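Zitska Long Table, butcher block
Sold by Mumico

Item no. 136
Availability: in stock, ships in 2 boxes

The Zitska is a long table for people who need one surface for many kinds of work. The top is butcher block, made from strips of solid wood which are glued side by side and sanded by hand. We give it an oil finish in a honey color. The grain stays visible, and no two tops look the same.

We make this table for workshops, studios and also for big kitchens. Many customers use it in a room where other equipment already stands, so we kept the shape simple and without decoration.

Size and weight
Length: 300 cm
Width: 82 cm
Load: up to 200 kg, if the weight is spread evenly over the top
Finish: natural oil, honey
Assembly: two persons, tools are included

Care
Please wipe the top with a soft cloth and a little water, then dry it. Do not leave standing water on the wood. Small dark marks can come with use, and this is normal for an oiled surface. You can sand them lightly, always in the direction of the grain, and put new oil on the place. We recommend our Anska oil -- one can is enough for two treatments of the full top.

Oil the table before the first use and then two times in a year. If your room is heated strongly in winter, November is a good month to do it.

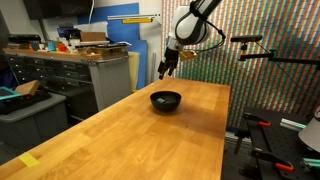 The honey finish reflects the light quite much when the table stands near a strong lamp or a window. If you prefer a surface that is more quiet for the eyes, please choose the Zeleke finish, it has the same wood and the same price. A dark bowl or tray looks very nice on both of them.

Delivery and returns
We deliver to the door of the building. Carrying to an upper floor is possible -- please write to us before you order, because the top does not fit in every elevator. Unused tables can be returned in the original boxes.

Page updated: 12 January 2018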